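Inicio | Proyectos | Taller | Preguntas | Contacto

Archivado en: Robótica casera

Preguntas frecuentes sobre las pinzas Duver

Desde que colgué los archivos de Duver me llegan siempre las mismas dudas al correo, así que las junto y las voy contestando (sin mucho orden, lo aviso). Duver es un par de pinzas de mano para grabar tareas de mesa: las mueves tú, se graba el movimiento y con eso le enseñas después a un brazo. Las empecé en la cocina de mi casa y las terminé en Clundwood, el taller compartido donde paso más horas de las que debería.

¿Puedo hacer solo una?

Puedes, y para coger una taza o abrir un cajón te sobra. Pero en cuanto quieras doblar un trapo o sujetar una caja mientras la abres, vas a echar de menos la otra mano. Yo hice una, la usé un mes y acabé montando la segunda casi con rabia, porque ya había guardado las herramientas.

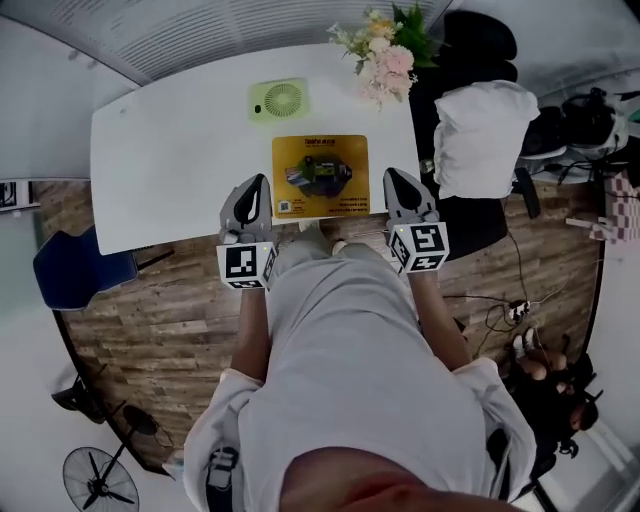

El montaje de la segunda va muchísimo más rápido que el de la primera, sobre todo si preparas todas las piezas por parejas. Lo único que no se puede duplicar sin más es el cubo blanco que va debajo de los dedos: cada pinza lleva sus propios dibujos de cuadrados negros, y si pones los mismos en las dos, el programa no sabe cuál es cuál. Me pasó. Perdí una tarde entera buscando el fallo en el código ¡y estaba en la impresora! Comprueba también que se enciende la lucecita verde de cada cubo antes de ponerte a grabar.

¿Cuánto cuesta montar el par?

A mí me salió por 144 euros, sin contar las cámaras, que ya las tenía. Se puede bajar de ahí si tienes tornillería en casa. Los cables los pedí a Fuko y llegaron bien, aunque compra alguno de más - los conectores pequeños se rompen con mirarlos.

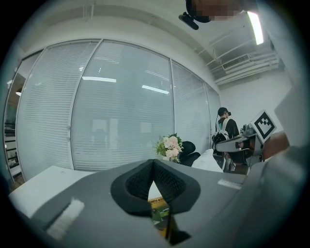 ¿Hace falta saber programar?

Con copiar y pegar órdenes en una terminal te apañas para grabar. Para cambiar algo, por ejemplo añadir otra cámara, sí conviene leer un poco de Python. Mariama Ayaaba escribió una guía de instalación paso a paso que está en la carpeta «docs», y con ella han arrancado personas que no habían abierto una terminal en su vida.

¿Cuántas repeticiones hay que grabar?

Depende de la tarea, pero yo no bajo de 90 para algo sencillo. Para la de ordenar tarjetas hice 300, repartidas en varias sesiones, porque los brazos se cansan y cuando se cansan uno empieza a hacer los gestos raros. Mejor parar, tomar algo y volver.

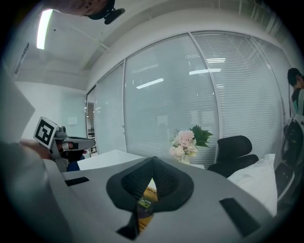

Y cuando vuelvas, repite la calibración aunque te dé pereza. Yo me la salté dos veces y tuve que borrar las dos sesiones completas. También cambio las cosas de sitio entre tanda y tanda, un palmo a un lado, un poco giradas, para que el brazo no se aprenda la mesa de memoria.

¿Vendes kits?

De momento no. Beat Kofler y yo lo hemos hablado y quizá saquemos una tirada pequeña en septiembre, sin promesas. Mientras tanto los archivos son libres, y si los modificas me encantará verlo.

¿Y si se me atasca un dedo?

Afloja el tornillo del eje un cuarto de vuelta y abre y cierra la pinza varias veces. Si sigue igual, desmonta y limpia la guía con un pincel seco. Nada de aceite, que se pega el polvo y es peor.

Última revisión: 2022-05-07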